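Tue 6 August

Hard water and the Zernska dye lot, continued from May.

Went back to the question of why the second Zernska skein set keeps coming out dull. The May entry blamed the mordant. I no longer think that holds. Alum was weighed the same way for both sets, on the same balance, and the Lirkley wool in the same pot took color normally up to the point where I topped up with tap water. The Zernska went in after the top-up.

Water report for the building gives hardness at 367 mg/L as calcium carbonate. I had been working from a much lower number copied off an old label on the cupboard door. Label now removed. At 367 the calcium is more than enough to shift madder toward brown-red and to leave a chalky film on the fiber, and both match what I have.

Setup for the repeat:

- Bath A: deionized water throughout, 2,000 mL
- Bath B: tap water throughout, 2,000 mL
- 50 g wool per bath, half Lirkley and half Zernska, tied with cotton so the ends can be told apart
- Alum at the usual percentage, same jar for both
- Ground madder from the Rashidi tin, one weighing split between the baths

Wool was scoured yesterday afternoon and left in clean deionized water overnight. Zernska still felt slightly greasy at the cut ends this morning, so it got a second scour. Lirkley did not need one. I should have treated them the same regardless, and this is a flaw in the comparison between yarns. It does not affect A against B, as both halves of each yarn had identical handling.

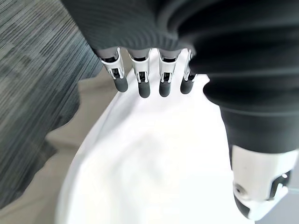 **Bakari Mwakyusa**
Textile technician, wet bench

Baths went on at the same time on the two matched hot plates. The left plate runs warm and was turned down one mark, as usual. Held both under the temperature where madder starts giving up its browns. B crept over once while I was at the sink – noted the time on the bench sheet and pulled it back within a couple of minutes.

First difference was in the liquor. A stayed clear orange. B went cloudy early and had a skin along the waterline by the end of the first hour. Skimmed a little of the skin into a watch glass and added a drop of vinegar. It fizzed, so carbonate.

Color on the wet wool:

- A, Lirkley: clean orange-red, even
- A, Zernska: same hue, slightly paler at one end
- B, Lirkley: deeper, leaning brown
- B, Zernska: brown, patchy, closest to the failed set from May

The paler end in A is probably where the cotton tie was too tight. Retie looser next time, figure eight, 2 ties per skein.

Left all four in their baths to cool. Rinse tomorrow in deionized only, then dry flat away from the window. No judging of final shade until dry. The May notes were written with the wool still damp and I made too much of them.

Open points:

The Dretbridge recipe asks for chalk in the madder bath. With our tap water that is chalk on top of chalk. With deionized it may be needed to get a proper red, as A looks rather orange to me. Next run: deionized plus a measured addition, three levels, Lirkley only.

Need another box of pH strips. The current ones have been open a long time and gave the same reading for A and B, which I do not believe.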